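Speaker notes: Getting a garden table through the winter
Getside evening talk, July
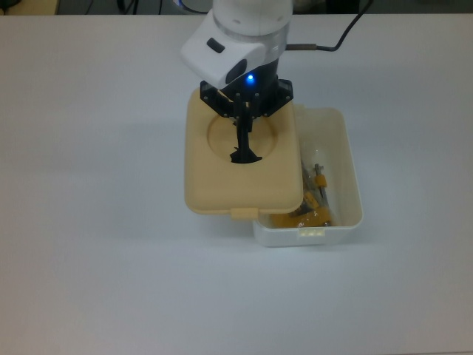 Pale tabletop, beige lid.

Hello everyone, thanks for coming out on such a warm evening. I know it feels daft to talk about winter in July, but bear with me!

Start with my own mistake. I bought a lovely hardwood table, oiled it once and then left it under a tight plastic cover until spring. Pause here. It came out spotted with mildew from end to end, and I'd paid good money for that cover.

So, covers. Leave a gap underneath for air. I prop mine up in the middle with an upturned bucket so the rain runs off (Salma Filali taught me that one, and she's here tonight — wave, Salma).

Feet next. Table legs sitting on wet paving will drink up water all winter long. Pop each one on a bit of slate or an old tile. Ask who's got rattan. Usually lots of hands. Rattan wants to be indoors, sorry, even if that means the spare room.

Oiling: I do two thin coats, a day apart, on a dry surface. Wipe off what hasn't soaked in. If you leave it sitting there it goes sticky and every fly in the garden will find it. Lay the rags out flat outside to dry, please, don't screw them up in the bin — they can catch fire on their own. Say this twice.

Metal sets — skip if running late. Rub down any rust, dab on primer, then paint. Nisha Mishra's bistro chairs are 11 years old and she's still touching them up this way.

Cushions. Wash, dry them properly, store them somewhere mice can't get. I lost almost five to mice one year (the last was only nibbled).

Questions, then tea. Kuldeep Agarwal has the sign-up sheet for the oiling morning at Lodhi, old clothes essential.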